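How to keep up with a singer's feud without losing your whole evening

Last updated: 28/03/2024

I run a small pop newsletter called Ellery, and a good half of my mail is some version of "wait, what happened and who started it?" So I figured I'd write down how I do it, because I used to be terrible at this. I'd see one angry screenshot, text four friends, and then find out it was a lyric from an old B-side.

Start with the oldest post you can find, and I mean the oldest. By the time a fight reaches you it has been reposted, cropped and re-captioned, and the person who looks like they're attacking is very often replying. Scroll back on both accounts (both! people always skip the one they don't like) until you hit something boring. Boring means you've gone past the beginning.

Then write down the times. I keep a plain note on my phone with three columns: when, who, and what they said in their own words. If a post has been deleted I put a D next to it and say where I saw the copy. Watch out for time zones, please. Last November I had Holtar answering Bollard's diss track nine hours before it came out, and I hit send on that newsletter, and oh boy did I hear about it.

Next, go listen to the song. The whole song! A feud between musicians nearly always has one in the middle of it, and the two lines everybody quotes can sound completely different with the verse around them. While you're there, look at the writing credits. When Udard was supposedly "stealing" Bollard's chorus, Bollard's name was sitting right there in the credits as co-writer, and it took me 20 seconds to check.

Fan accounts are great for finding stuff and lousy for explaining it. I follow 20 of them, split between the two sides as evenly as I can manage, and I only take links and dates from them. My friend Botond Szénási edits my drafts, and he crosses out every sentence that starts with "fans believe" unless I can show him the post. Annoying, but he's right.

Now the write-up. Keep it in date order, quote the actual words, and put your own opinion at the end where people can skip it. If one of them brought up something serious from the other's past, link to proper reporting and don't try to sum it up in a joke. My first recap was 2000 words and I'm pretty sure only my sister finished it. Short is kinder.

Give it a night before you post, too. Artists make up, or a manager puts out a statement, or the whole thing turns out to be album promo, and you'll want to add that line at the bottom. If you get something wrong, fix it at the top of the page with a note saying what changed.
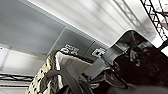
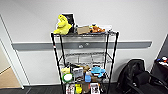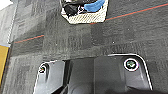
Ceiling, toy shelf, carpet.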